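第四章 安排两位负责人之间的通话

写这一章的时候我犹豫了很久要不要单独拿出来讲。前三章说的是来访、照会和礼宾座次,通话看起来最简单,一部电话,两个人,二十来分钟就完了。可我在联络处干的这些年,出岔子最多的偏偏就是通话(座次表排错了还能临时挪椅子,电话里冷场可没处挪)。所以请各位新来的同事耐着性子看完,看一遍不够就看两遍。

本章适用于部长级及以上的双边电话。三方以上的视频会议请翻到第六章,那边的流程是 Wenche Westerberg 写的,比我写得严肃多了。

4.1 开始之前要准备的东西

动手之前,先把下面几样凑齐,缺一样都别给对方打电话:

对方联络人的姓名、直线号码和备用号码
我方负责人未来一周的日程,要秘书室当天更新过的版本
值班口译员名单
Furkari 预约系统的登录权限
一份空白的通话申请表(蓝色抬头那份,旧的绿色抬头已经作废)

注意:Furkari 的账号和邮箱账号不通用。新人第一周老是拿邮箱密码去试,试四次就锁,锁了得找机房的 Renata Benítez 解。她人很好,但是中午不接电话。

4.2 提出通话请求

1. 打开 Furkari,选“新建双边通话”,对象国从下拉菜单里选,不要手打。手打的国名系统也收,可是存档的时候会单独建一个文件夹,以后谁也找不着。

2. 填写议题。我习惯写三条以内,每条一行。写“就共同关心的问题交换意见”等于没写,对方的联络人看了只会再来问你一遍。

3. 填写希望的时间段,至少给两个。两个时间段最好落在不同的日子,上午下午错开更好。

4. 选择线路。日常通话选普通加密线,涉及边界、人员释放、军事热线这类议题一律选 Zurer 线路。拿不准就选 Zurer,多花十分钟调试,总比事后写说明强。

5. 提交,然后给对方联络人打个电话说一声“表已经发过去了”。邮件会沉底,我见过沉了五天的。

注意:哪一方先提出通话,新闻稿里要写清楚。“应某方要求”这几个字有的国家很在意,有的国家坚决不让写。第五步打电话的时候顺口问一句对方的习惯,记在表格备注栏里。

当心:对方没有书面确认之前,不要把时间写进我方负责人的公开日程!公开日程每天傍晚自动推送给记者,推出去就收不回来了。

4.3 核对时差

这一步我单独拿出来写,篇幅短,请别跳过。

1. 所有书面往来一律用24小时制,并且同时写出双方当地时间。

2. 写时间的时候四位数字连写,中间不加冒号,比如1730。这是和各驻外机构约定好的写法,加了冒号 Furkari 会当成备注处理,提醒铃就不响了。

3. 查对方国家最近有没有调整夏令时。不要凭记忆。我凭过一次,害得我们负责人对着听筒等了整整一个小时,我在旁边站着,脸烫得能煎蛋。

4. 请另一位同事独立再算一遍。两个人算出来不一样,就找第三个人。

注意:有几个国家的时差带半小时,还有带四十五分钟的。墙上那张世界时钟表没有标,只能查。

4.4 口译

口译员分两种安排,各带各的口译,或者共用一位。绝大多数情况下我们各带各的,我方口译只负责把我方负责人的话译成对方语言,对方口译反过来。

1. 从值班名单里选人,至少提前一天通知。冷门语种至少提前三天。

2. 把谈话要点发给口译员。有的处长不愿意提前给,我的办法是给一份去掉立场、只留人名地名和机构名的词汇单。Oda Fagerlund 做口译很多年了,她跟我讲过,有这张单子,她心里就踏实一大半。

3. 确认口译员坐的位置能听见听筒里的声音,也能看见负责人的手势。我们三楼那间通话室里,靠窗那把椅子看不见手势,别用。

4. 预留时间。两边都要译,一句话要走两遍,实际能谈的内容只有通话时长的一半。约了半小时,就按十五分钟的内容准备要点。

当心:不要让口译员兼做记录。这条有人不服气,觉得省一个人手,我就不在这儿吵了,规定就是规定。

4.5 谈话要点

谈话要点由业务处起草,联络处只管格式和送达。格式如下:

第一页写开场寒暄,最多两句。如果对方国家刚过国庆,或者刚遭了灾,寒暄里必须提到,业务处漏了你要提醒他们。

第二页起写实质内容,一个议题一页,字号要大,行距要宽。负责人一边听一边看,小字看不清。

最后一页写“如对方提起”。这一页最有用,也最容易被偷懒。对方会提什么,去翻上一次通话的记录,十有八九还是那几件。

注意:页码写成“第几页,共几页”。曾经有一份要点少了中间一页,负责人从贸易直接跳到了过境签证,对方居然接上了,可记录的人写得满头大汗。

4.6 试线

通话前一天试一次,当天提前四十分钟再试一次。步骤一样:

1. 从我方总机拨对方总机,报出通话编号。编号由 Furkari 生成,前三位是处室代码,我们处是834。

2. 请对方总机接到实际要用的那一部话机上。接到别的话机试得再好也没用。

3. 双方各从一数到十,听有没有回声和断字。有回声先调低扬声器,调低了还有,就请机房换备用线路。

4. 双方口译员各说一段话,听语速和音量。

5. 约定谁先上线。一般是职务较低的一方先上线等候,职务相当时由提出请求的一方先上线。遇上两边都不肯先上的(真有!),就由两边总机数三下同时接通。

6. 记下对方值机员的名字和分机。当天断线的时候,你会非常感谢自己写过这一行。

注意:备用线路由 Engebretsen 公司维护,他们的值班号码贴在通话室门背后。那张纸每年一月换新,看到旧年份的请撕掉。

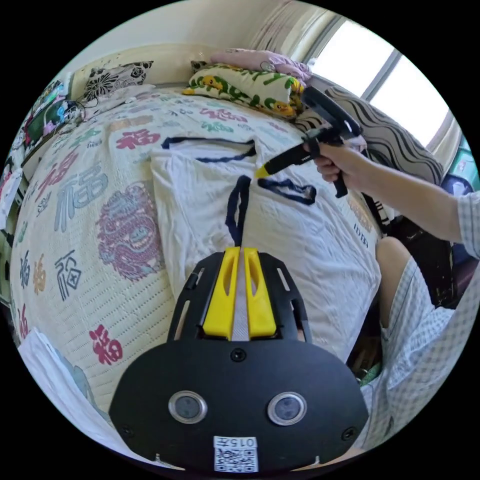

通话当中突然断线了,应该由哪一方重新拨过去?

由最初拨出的一方重拨,另一方保持线路空闲,等三分钟。三分钟还没接通,就由两边总机改走备用线路,这时候也还是原来拨出的一方先拨。负责人不要离开座位,记录员在记录里写明断线和恢复的时间。恢复之后由断线时正在讲话的那位接着讲,口译员先把断掉之前的最后一句重译一遍。

4.7 通话进行中

你自己要做的事很少,主要是安静地待着。

1. 接通后由总机报“双方已上线”,然后总机退出。

2. 记录员写下开始时间。我和 Vidar Haugland 搭班的时候两个人各记一份,散场后对一对,建议大家也这么做。

3. 快到约定时长时,给负责人递一张“还有五分钟”的纸条。纸条从左手边递,右手边是要点和水杯。

4. 不要在通话室里看手机,静音也不行。手机一律放门外的柜子。

当心:负责人临时要加议题,你没有权力拦,但要马上写下来交给口译员。人名和数字尤其要写,听译最怕这两样。

4.8 通话之后

1. 挂断后先写时长,再收要点。要点一页都不能留在桌上。

2. 当天下班前完成记录初稿。初稿写“谁说了什么”,不写“气氛友好”之类的评语,评语由业务处决定要不要加。

3. 新闻稿由新闻处写,我们核对三样:职务全称、通话由谁提出、下次接触的说法。双方约了再谈就写“商定保持联系”,没约就别写,对方会打电话来问的。

4. 如果双方要同时发布,和对方联络人敲定发布的钟点。各写各的稿没关系,钟点要一样。

5. 在 Furkari 里把这次通话的状态改成“已完成”,上传记录。不改状态,系统每天早上给全处发提醒邮件,你会很快变成处里的名人。

注意:对方的新闻稿和我们的说法不一样是常有的事。措辞轻重不同,不用处理,存一份就行。事实不同(时间、由谁提出、有没有谈到某个议题),当天报给值班处长,由他决定要不要联系对方。

4.9 改期和取消

改期在 Furkari 里点“改期”,不要删了重建,删了重建会丢掉编号,试线记录也跟着没了。改期理由写“日程原因”就够,别替负责人编病。

取消要打电话,打完再补一封书面的。对方先取消的,问一句是否愿意另约时间,人家说“再看看”,就照原话记下来,不要翻译成“愿意”。

和 Clodotov 会议中心共用线路的那几个下午,改期前先问他们有没有空档。那边的排班归 Oda Sundqvist 管,表格每周更新一次,贴在内网首页右下角。

本章附表共两份,通话申请表和试线记录表,都在内网“表格”栏目里,下载以后请用黑色笔填写。

本章修订日期:2023年8月29日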